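Betreff: Re: [Drivitz-Anwender] Pumpenkennlinie wird beim Import abgeschnitten

Hallo Liste,

am Friday-Build kann es nicht liegen, der Fehler steckt auch in der Version vom Februar. Zur ursprünglichen Frage:

> ich lese die Kennlinie der Zahnradpumpe als Textdatei in
> Drivitz ein. Die Datei hat 2758 Zeilen, im Diagramm endet
> die Kurve aber weit vor dem Nenndruck. Nach dem Speichern
> stehen nur noch 1061 Stützstellen im Projekt. Eine
> Fehlermeldung kommt nicht. Kennt das jemand?
>
> Moschos

Ja, das kenne ich. Der Import bricht an der ersten Zeile ab, in der der Druck kleiner ist als in der Zeile davor. Bei Messdaten vom Prüfstand kommt das wegen des Rauschens ständig vor. Sieh dir Zeile 1062 an, dort müsste der Druck zurückspringen.

Ich gehe so vor:

Datei nach Druck sortieren, doppelte Druckwerte mitteln, dann auf höchstens 253 Punkte ausdünnen. Mehr braucht der Löser nicht, er interpoliert ohnehin linear. Bei mir weicht der Volumenstrom danach erst in der dritten Nachkommastelle ab. Im Bereich des Druckbegrenzungsventils lasse ich die Punkte dichter stehen, sonst wird der Knick verschliffen.

Dezimaltrennzeichen ist der Punkt, auch bei deutscher Oberfläche. Kommentarzeilen am Anfang sind erlaubt, aber nicht mehr als 13.

Wer Mastley zum Aufbereiten nimmt, muss beim Export "aufsteigend" ankreuzen. Voreingestellt ist die Reihenfolge der Messung.

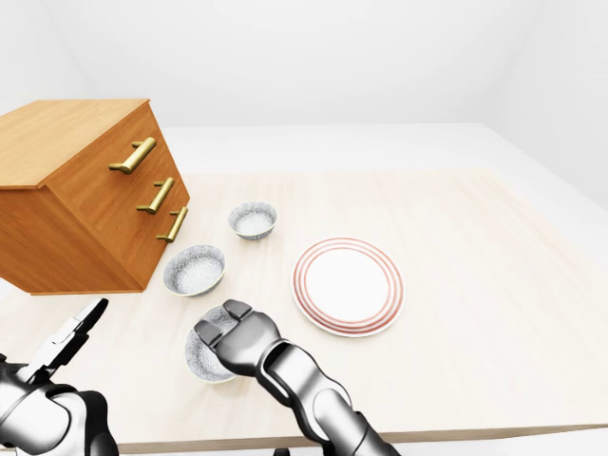
3D-Ansicht: Kommode mit drei Schubladen auf einer Tischplatte

Die Einheiten der Geometrie sind mm, die der Kennlinie bar und l/min. Umgerechnet wird beim Einlesen nichts.

Gruß
Banden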